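# Room trash: questions we keep getting

**Do I need the scented liners?**
We doubt it. Noten sells a lavender one at a higher price, and after a month of using them in our own guest rooms we couldn't smell a difference past the first evening. A plain black bag does the job. Buy it big enough to fold over the rim.

**How big should a bedroom bin be?**
Smaller than the catalogs say. Guests throw out snack wrappers, tissues and receipts. Tundovitz pushes a tall model with a pedal for this, and we have yet to meet a guest who uses the pedal.

**Round or square?**
Round. Square bins are supposed to save space in corners, but people don't leave them in corners. They drag them next to the bed.

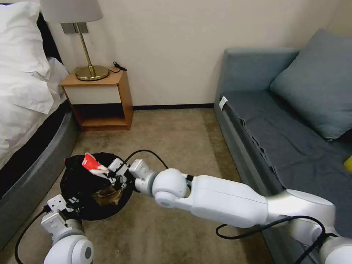 *Round bin, black liner folded over the rim.*

**Does the "no-slip" liner ring work?**
Bindetti claims it does. Ours popped off whenever the bag got heavy - and a wide fold holds about as well for free.

**Should the trash go out before the bed is stripped?**
Yes, whatever the training video told you. Wrappers turn up in the bedding too, so put a fresh liner in first and keep the bin close while you pull the sheets. Check the nightstand shelf before you tie the bag.

**Is a case of 504 liners a good deal?**
Only if you change them daily. With 2 rooms, you'll be storing that box for a long time. Do the math on your own usage before you believe the "bulk savings" sticker.

**What about carpet stains under the bin?**
Van Wijk sells a mat. We'd try looking for a hole in the liner first.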